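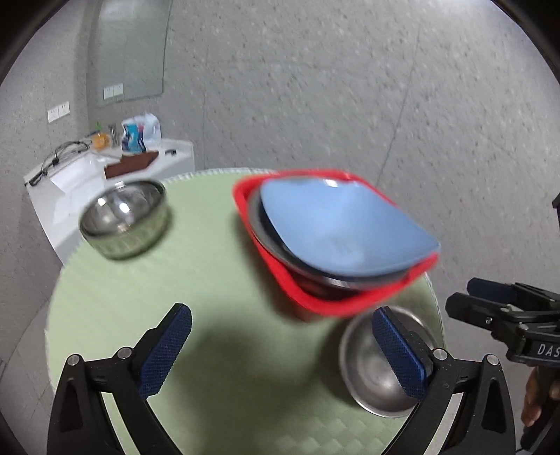
3. Demonstration Collection, Dish Stacking Task

Ms. Yap reported that the Lacson site has recorded 600 demonstrations with the hand-held grippers against a November target of 2000. The setup remains the green round mat, the steel bowls and the square dishes, with two grippers in use at the table.

Mr. Claeys stated that 7 recordings in the last batch were rejected for lost tracking. Ms. Tagle asked whether motion blur on the stacked dishes would affect labeling. Mr. Claeys replied that it would be reviewed before the next training run.

Ms. Estrella requested that bowl positions be varied more widely between recordings. Agreed.

Action: Ms. Yap to issue revised placement instructions to operators.
Action: Mr. Claeys to review 100 recordings for blur and report to the group.

4. Clevano Site

Mr. Gallardo advised that the second kitchen at Clevano is not yet available. The item was carried over.

5. Other Business

None. The meeting adjourned at 3:40 p.m.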